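Housekeeping Basics – Unit 4 handout
Bathroom surfaces and the soap area

Bring this sheet to the practical. Rooms are the two on the Sarkico corridor, same as last time. Each pair gets 40 minutes, then swap.

1. White surfaces

Counter, shelf, washstand top – all the same method. Clear everything off first. Don't clean around things.

Dry cloth before wet cloth. Crumbs and grit go first or you just push them round in circles. Then damp cloth, small squirt of the Altance cleaner (15 ml to the small bottle, fill up with water, no more). Then a dry cloth again, straight lines, back to front.

Look at it from the side, low down, with the light behind. Faint streaks hardly show from above. Same with smudges and the odd dark speck.
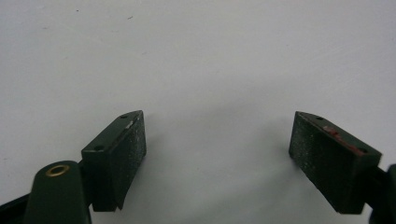
Streaks left over usually mean too much product or a tired cloth. Change the cloth, go over with plain water, dry. Do not add more cleaner!! Most marks lost on last term's practical were for this.

Specks: lift with a corner of the damp cloth. If it doesnt lift, leave it a minute under the wet cloth and try again. No scraping, no green scourers on white.

2. Soap and soap dish

Bar soap off first, set it to one side on the clean surface. Tip out any water. If the dish has a lift-out grid, take it out – if not, old toothbrush through the openings, both directions. Slots as well, people forget the slots.

Rinse warm, not boiling. Shake, wipe the outside wall, run a finger along any seam or step near the bottom (scum sits there). Dry the underside too or it leaves a ring.

Quick wipe of the bar itself with damp fingers, then put it back flat on the ribs, broad side down. Bar and dish both go back where the Omero room plan shows them.

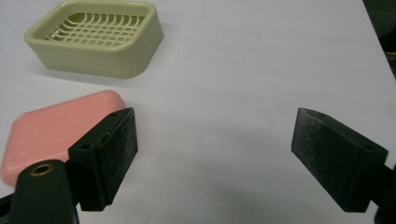

3. Before you leave the room

Cloths in the wash bag, not the sink
Bottle cap closed, lable facing out
Tick the sheet on the door and write the time

Reading for next time: Alemayehu workbook, page 235, the part on limescale. Short written check at the start, 90 seconds per question, so do read it.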